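Timestamps, again

Quick one tonight. It's late and I've got the replay running in the other window, so excuse the fragments.

Been on the alignment code since Tuesday. The short version: our recordings come off the hand-held grippers as video plus a pile of other stuff, and the video and the other stuff don't agree on what time it is. Never have. I've known this for months and kept papering over it with one constant offset in a config file. You can guess how that went.

Longer version. Every episode goes through Grulley, our ingest tool (I named it, I regret it). Grulley unpacks the video, works out the camera trajectory, works out how open the jaws are, resamples everything to one clock and writes it out for training. If the jaw signal lands late compared to the picture, the policy learns to close late. Simple as that. It gets to the object, hovers, thinks about its life choices, then closes on whatever is left between the fingers. On a hard block you barely notice. On anything squishy you notice a lot.

So that's why I've been staring at plush toys all week. They give, they fold, the edges are mush, and the segmentation has no idea where the toy stops and the finger pad starts. Horrible for perception. Great for finding bugs.
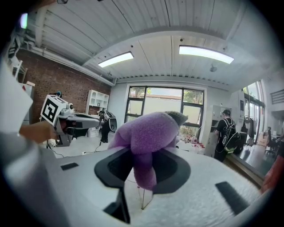
The purple one in the jaws, second gripper with its marker cube coming in from the left.

The marker cube is the good bit. Nice hard black and white corners with the brick behind it, so the detector picks it up without much fuss, and it gives me one gripper's pose in the other gripper's camera. Which means two separate answers to the same question. Trajectory says the left tool is over there, marker says no, it's over here. If both clocks are right the answers should sit on top of each other. If they don't, slide one along in time until they do, and how far you had to slide it is your offset.

That's the entire idea. Took me way too long to get to it.

First attempt was dumb. I took the distance between the two grippers, once from trajectories and once from the marker, and cross-correlated the lot over the whole episode. Works beautifully when there's lots of movement. Falls over completely when someone holds still for half the episode, becuase a flat line matches a flat line anywhere you put it. The optimiser just wandered off and came back with nonsense, very confident nonsense.

Second attempt, velocity instead of distance, and only the windows where something's moving above a threshold. Much better. Still a few bad ones where the marker goes edge-on to the camera and the pose flips. If you've ever used square markers you know the flip. Corners are fine, the rotation is a lie. I throw out any frame where the rotation jumps further than a wrist can go and that got rid of nearly all of it.

Then I ran it on the full batch, 179 episodes, went and made toast. Came back and the histogram had two humps in it.

Two! One constant offset in the config for all this time, and the real thing has two humps. The old value sat neatly in the valley between them, so it was wrong for pretty much everybody.

Messaged Cempaka Subramaniam a screenshot and she had it in about a minute, she's annoying like that. The humps are firmware. Half the tools got updated in April and the other half didn't, and the new version stamps the jaw reading when it's sent, where the old one stamped it when it was read. Nothing in the metadata says which is which. Of course it doesn't.

So, what's changed in Grulley as of now:

Offset is estimated per episode, no more constant. If there aren't enough good marker frames to get an estimate it falls back to the median for that tool, and writes a flag so you know it's a guess.

The firmware version gets written into the header from here on. Should have been there from day one. My fault.

There's a plot. One per episode, both curves before and after the shift. It's ugly and I love it. I've caught 5 broken episodes already just scrolling through them over coffee, all with the trajectory lost partway.

The lighting thing I'm leaving alone for now. Big windows all round the room, and the exposure hunts when you swing from the wall side to the window side. Tracking mostly copes. Mostly. Oddur Hallgrímsson wants to lock exposure at capture and I keep saying what about the dark corners, and we have this exact chat every week. He's probably right. Don't tell him.

Also tried Drolora for the plots instead of my own script. It's pretty, it scrubs nicely, and it loaded the whole episode into memory and took my laptop down with it. Maybe with a smaller machine-sized ambition. Back to the ugly script.

What I don't know yet is whether any of this helps the policy. Retraining is queued behind somebody's giant sweep, so tomorrow if I'm lucky. I'd expect the late closing to get better, not vanish, there's some real lag in the controller too and I haven't touched that. Controller side is Bang, which is its own saga (yes, that's the name, yes, on a thing that moves arms). It buffers roughly 8 actions ahead and throws away the stale ones, and I have a suspicion about the way it decides what's stale. Same clock problem in a different hat. If it is, I'm going to be very cross, and also a bit pleased.

Note to self while I remember: the resampler still interpolates jaw width straight across dropped readings. Fine for a short gap. For a long gap it invents a lovely smooth close that never happened. Need to mask those. Check what the loader does with a mask first, I think it quietly turns them into zeros, and zero means shut. Yikes.

Someone asked in the comments last time whether the marker cube throws off training, since the policy might learn to look at the cube and ignore the toy. Fair question. Haven't tested it. I've got a branch that paints over the cube before training, it sort of works, the painted patch flickers and I don't love that either. Will write it up if it goes anywhere.

Replay's finished. Curves line up on the purple toy episodes, at least the ones I've opened. Pushing the branch and going to bed, tests can yell at me in the mornign.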